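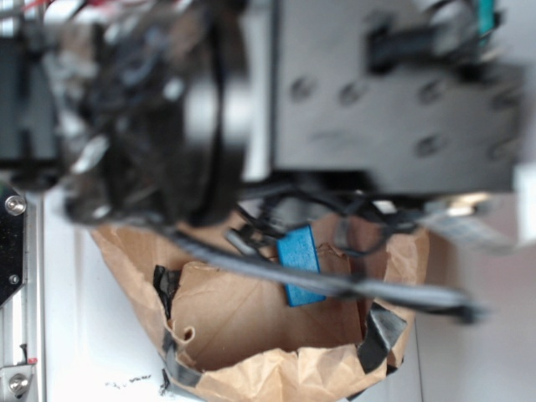

Grovent Bag Retrieval Set: Data Card

Maintained by the perception group at Drudholm. Data lead: Golnar Bagheri. Tooling: Bijan Shahbazi.

Summary
Grovent is a collection of recorded arm movements for training and testing software that finds and retrieves single objects from open paper bags. The set holds 2,225 episodes. Each episode contains fixed-camera video, joint positions, gripper state and a short written task label. It is released together with Flomuvham, the package used to load, check and replay the recordings.

Intended use
The set is intended for work on object detection under heavy occlusion, grasp planning in soft containers and policies learnt from demonstration. It is not suitable for estimating grip force, as no force readings were stored.

Contents
episodes/ one folder per recording
labels/ task text and object class
calib/ camera and arm calibration
splits/ lists for training, validation and test

The validation list contains 100 episodes and the test list contains 200. All remaining episodes are assigned to training. The lists are fixed and should not be redrawn when results are to be compared with those in the release notes.

Object classes
Objects include coloured wooden blocks and small plush toys. Labels give colour and type only, for example "blue block" or "pink plush toy". Labels were entered by the operator and checked by a second reader.
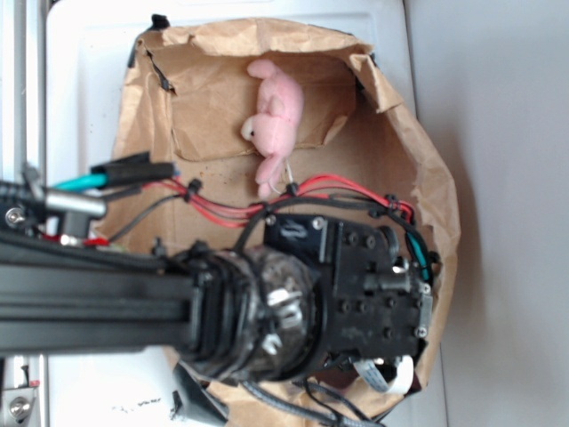 Figure 1. Pink plush toy in an open paper bag, with the arm and its wiring over the lower part of the bag.

Known limitations
Cables and parts of the gripper often cover the opening of the bag. Users training a detector should apply the arm mask supplied in calib/, bearing in mind that it follows the rigid links and does not include loose cables.

Bags change shape between episodes. The bag outline is therefore stored for each episode and must not be carried over from one to the next.

In 77 episodes the gripper state lags behind the video. These are marked "late_grip" in the label file. Flomuvham leaves them out unless told otherwise.

Loading
flomuvham check grovent/
flomuvham load grovent/ --split train

The check command should be run once after download. It reports missing files and does not alter the data.

Changes
The March release corrected the calibration files and added the late_grip mark. Episode numbers were not changed.

Contact
Errors in labels should be reported to Golnar Bagheri, quoting the episode number. Faults in the loader should be sent to Bijan Shahbazi with the full output of the check command.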